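Bredton to replace 59 street drainage inlets before winter

Work on the Kesora side of town starts in October
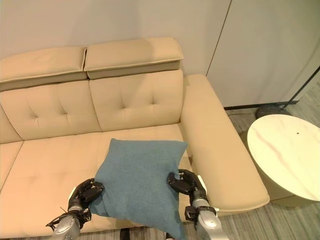 Will residents have to move their cars while the inlets are replaced?

Only on the blocks being worked on that day, between 7:30 a.m. and 4 p.m. Temporary signs go up the afternoon before.

The town of Bredton will replace 59 curb inlets along the Kesora Avenue drainage line under a contract awarded to Majumder Civil. The existing inlets are brick-walled units with cast grates. A condition survey rated them below the town's minimum for structural soundness, mainly on account of missing mortar and settled frames.

The new units are precast concrete boxes with a 30-inch sump below the outlet pipe. The deeper sump holds sediment that now passes into the main line and collects at the Pakeck Creek outfall. Crews removed sediment from the outfall twice last year.

The contract also covers 2,592 feet of connecting pipe. Most of it will be lined in place. Four short sections have lost their shape and will be dug up and replaced with new pipe of the same diameter. Road cuts will be filled with a temporary asphalt patch and repaved in the spring, when the plants that supply hot mix reopen.

A total of 334 properties drain to the line. Sump pumps and roof drains connected to it can stay in use during the work. Bypass pumping will run at the lower end of Kesora Avenue, where flow continues in dry weather, and the pumps will operate overnight on two blocks.

Sanitary sewers and water service are on separate lines and are outside the contract. Trash pickup will keep its normal schedule, but carts on closed blocks should be at the curb by 6:30 a.m.

The block-by-block schedule is posted at the public works counter and will be revised after heavy rain.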